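Hundar Forms - approvals and sign-off for small teams

I started building Hundar because I was fed up with chasing people for signatures. At my last job a simple holiday request went through a spreadsheet, two inboxes and a paper tray, and it still got lost most weeks. So Hundar does one job: you make a form, you say who has to approve it, and it goes round until everybody has answered.

You draw the form in your browser by dragging boxes about. If Moira in accounts wants an extra field, you can add it while she's still on the phone (I do this all the time!) and requests that are already going round keep the old layout.
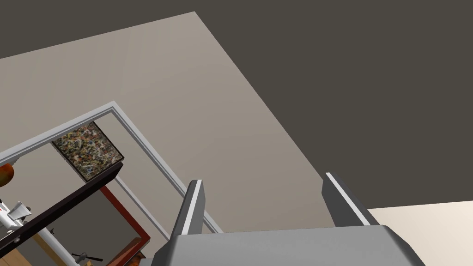 Reminders go out by email after 2 days, or whatever gap you pick, and approvers can say yes or no straight from the message without logging in. I fought quite hard for that one - half my early testers had forgotten their passwords by the second week.

What you get

Up to 300 live forms on one account
12 starter templates, including expenses, leave, new supplier and kit requests
A full history of who approved what, and when
Export to CSV or PDF

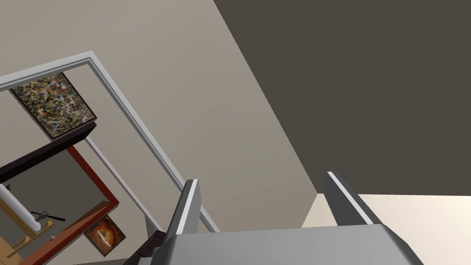
The templates are mostly stolen from real life, with permission. Duván Tello at Moseditz sent me his purchase order form, which had 131 fields on it, and we got it down to something you can fill in on a phone. He still grumbles about the cost centre menu, and he's right, it's too long. I'm working on a search box for it.
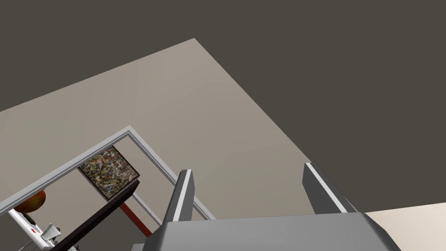 Simulated room view, tilted

Hundar links up with Ayala for calendars, so approved leave lands in the team diary by itself. The Fosetti connection (invoices, mainly) is in testing and a bit rough round the edges. Drop me a line if you'd like to try it, but please don't run your month end on it yet. 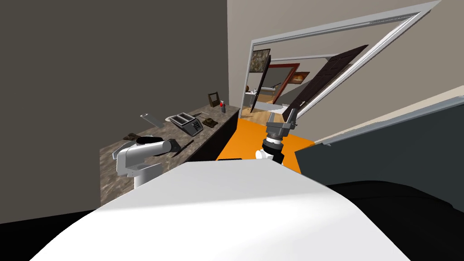

Price and support

There's one plan, billed monthly per approver, and people who only fill in forms are free. Support is me, by email, and I normally reply the same day. I'll be off from 24th December until the new year, though I'll still be keeping an eye out for anything properly broken.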